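Back on the long path

May 24, 2025

Well, I've booked it. Nine days in July, walking the old salt road from Serel down to the sea at Jolonier, and I have been grinning at my phone like a fool since the confirmation came through. I did the first half of this walk years ago, in dreadful boots and worse weather, and gave up at the halfway inn with a blister the size of a jam jar lid. I've wanted to go back ever since.

If you've never heard of the salt road, it's an old pack route that climbs out of one valley, wobbles along a ridge for a good long while and then comes down through beech woods to the coast. The mules went one way with salt and came back with cheese and wool. You can still see the grooves in the rock on the steep bits, worn in by all those hooves, and I remember putting my hand in one and feeling quite wobbly about it (I was also very tired and hadn't eaten since breakfast).

The whole thing is 70 miles. That's no great distance as these things go, and proper walkers do it in four days. I am not a proper walker. I stop for every gate, I read every sign, and if there is a bench with a view I will be on it, so nine days it is.

The highest point is the pass under Muriithi, at 3,854 feet, and that's the part I'm most excited about because I never got there last time. Everyone I've swapped emails with says to start early, get over the top before the cloud comes in and then take as long as you like on the way down. There's a little stone hut just below the pass with a stove and a visitors' book, and one kind reader sent me a whole page of notes about which side of the stream to keep to. Keep to the left until the second footbridge, apparently, then cross and don't be tempted by the sheep track. I've copied that on to a card and put it in my map case already!

Training has been going on in a cheerful sort of muddle. I began in the spring by walking to work and back, then added the hill behind the allotments, and now I'm out most mornings before breakfast with a loaded rucksack. I've been loading it with tins, which is a mistake, by the way — they slide about and one of them gets you in the kidney. A bag of rice sits much better. The rucksack itself is a Celter, bought second-hand, a sort of faded moss green, and I love it more than is sensible. The previous owner had sewn an extra loop on the shoulder strap and I haven't worked out what it's for, but I hang my hat on it.

Boots! I have spent longer choosing boots than I spent choosing my flat. I've ended up with a pair half a size bigger than I'd normally wear, with room for thick socks, and I've done four long days in them without so much as a pink patch. I also laced them the way the woman in the shop showed me, with an extra turn round the ankle, and coming downhill my toes stay well back from the front. If you get sore toes on descents, do try it.

The other thing I've changed is what I carry. Last time I had a hardback, a full-size towel, a tin opener and an umbrella. This time I'm allowing myself one paperback and 2 shirts, and the rest is waterproofs, first aid and food. I did go back and forth over the flask. It's heavy, but tea at the top of a hill is one of the best things I know, so the flask is coming and a spare jumper isn't.

I've been reading up on the route in the evenings too. The library had an old guide with fold-out maps, and the writer reckons roughly 4,000 mule loads went over the pass in a good year, which is a lovely thing to picture when you're puffing up a slope on your own. He's very funny about the inns. One he calls "dry in parts". I looked it up and it's still going, under a new roof, and I've got a room there on my third night.

Food on the way should be easy. The villages are close together for the first few days and most of them have a shop or a bakery, and then there's one longer stretch over the top where I'll need to carry everything for a day and a half. Cheese, apples, nuts, a decent loaf, and a bar of chocolate for each afternoon. I like bread that doesn't mind being squashed under a raincoat, and anything a bit rich and eggy seems to last well and taste even better outdoors.

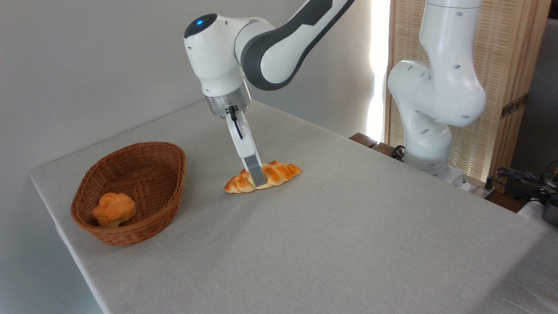
I've still got the train home from Jolonier to sort out, and I want to leave a spare day at that end so I can swim. If you've walked the coast end and know whether the lower path is open again after the landslip, please leave a comment. I'd also love to hear where you stayed on the last night, as the only place I've found so far doesn't do breakfast.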